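试管架前的社团课

2019年3月11日

Jinach中学的机器人社每周一下午活动，这学期的题目是让两条机械臂一起整理试管。社团教室在实验楼二层，墙边的柜子里还放着去年参赛用的小车，轮子已经拆走了。指导老师教化学，接手社团之前没有写过程序。

“学校原来想让信息课的老师来带，他课太多，就问了我，”她说，“我答应的时候提了一个要求，题目要和实验室有关。”

社团现有24名学生，高一居多，分成四个小组，轮流上机。没轮到的小组在隔壁改程序，或者整理上一周的记录。记录表是学生自己设计的，每试一次填一行，写明抓的是哪一个孔位、夹爪张开多大、结果怎样。从去年12月到现在，表里已经有2136行。

“一开始他们嫌麻烦，只记成功的，”老师说，“后来有一组连着两周抓不准，翻记录什么也查不出来，从那以后失败的也写了。”

一名负责程序的高一学生说，最难的是让两条手臂互相让路。“一条手臂单独做，我们两周就调好了。加上第二条，它们老想去同一个地方。现在的办法是先定好谁先动，另一条停在架子旁边等。”他说这个办法慢，组里有人不同意，还在争。

另一名学生管夹爪。她试过几种夹持力度，太松管子会转，太紧又怕夹坏。“有标签的那一面和没有标签的那一面，手感不一样，”她说，“机器没有手感，所以只能一次次试。”

社团要参加的是Dremodley杯校际赛，报名的有9所学校。比赛规则由主办方Sikora科技馆发布，要求在规定时间内把指定的试管移到指定的孔位，碰倒试管架扣分，试管掉落则该轮不计。老师把规则打印出来贴在门后，学生在上面用铅笔写满了问题，其中几条已经发邮件去问，还没有收到答复。

说到经费，老师说每学期学校给200元耗材费，主要花在标签纸和试管上。控制软件用的是Ikik，说明书只有英文版，由英语好的学生分章翻译，译稿放在社团的共享文件夹里，新来的学生先读前两章再上机。

她不太愿意谈名次。“去年小车比赛我们第一轮就下来了，回来的路上他们在车上讨论哪里写错了，讨论了一路。今年我只要求他们把程序的每一段讲给我听，我听不懂就重讲。”

对下学期的安排，她说还没有定。有学生提出加上拧盖子，也有学生想让机械臂自己认颜色，按颜色分排。“我比较倾向先做颜色，”她说，“拧盖子要两条手臂同时用力，现在这个程度还早。”
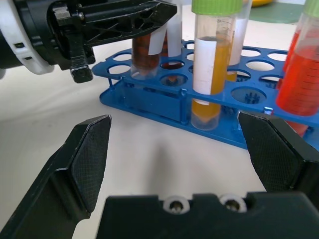 “而且颜色这一项化学课上也用得着，做好了可以拿到课堂上去，让别的班也看看。”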